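Resources > Grippers > Two-Arm Flower Cell FAQ

Two-Arm Flower Cell: Common Questions

By Khairul Kwok
Saturday, April 18, 2020
3 min read

What are you comparing?

Two sets of finger tips for the same small parallel gripper, the Rudard and the Storwood. The arms, controller and task stay the same. The task is arranging stems between two vases.

Why flowers?

Stems are thin, they roll, and they come in bundles. A tip that does fine on blocks can pick up two stems or none.

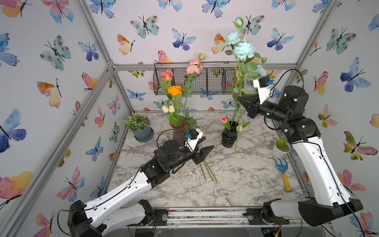

Left gripper above the stem bundle, right gripper in front of the blue flowers.

Do both arms carry a camera?

Yes, each has one at the wrist. The wrist view helps most in the last inch before the fingers close. Leaves can still block it, and we log those tries separately.

How many tries have you run?

We have logged 1,707 since February. Each stem gets up to 29 tries per tip before we move on to the next one.

Does the patterned wallpaper bother the vision?

It did with the first color filter, which mixed up printed wings and petals. The Zekwood controller update lets us mask the walls, and we now leave the mask on for every run.

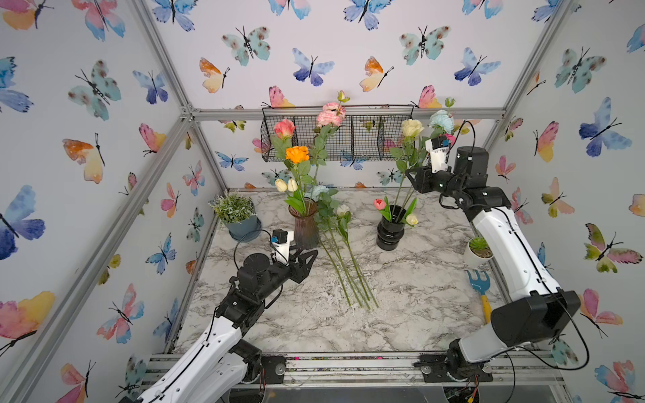

Left gripper open toward the brown vase, right gripper raised by the pale blue rose.

Can the arms hit each other?

They can reach the same space in the middle. The controller keeps a gap between the two wrists and stops both arms if either one crosses it. Set the gap before you change tips, then check it again after.

What about tall stems?

Grip low and the flower sways. Grip high and the leaves get in the way. We score high and low grips separately for both tips.

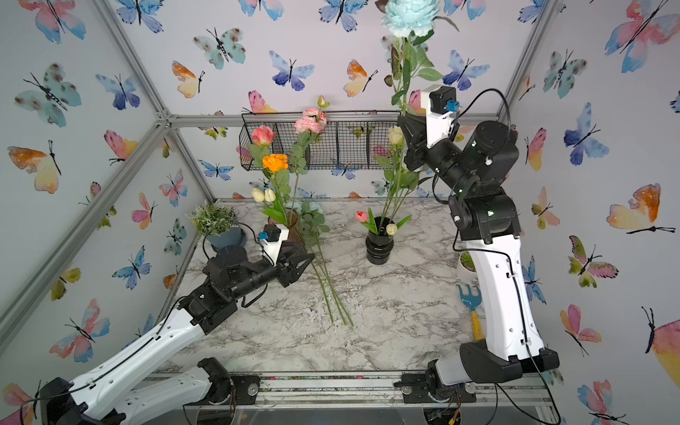 Right gripper holding a light blue artificial flower up high.

Which tip should I order?

For single stems, we prefer the Rudard. For bundles we have no pick yet. The Lumbantobing mount fits both, so you can swap them without moving the camera.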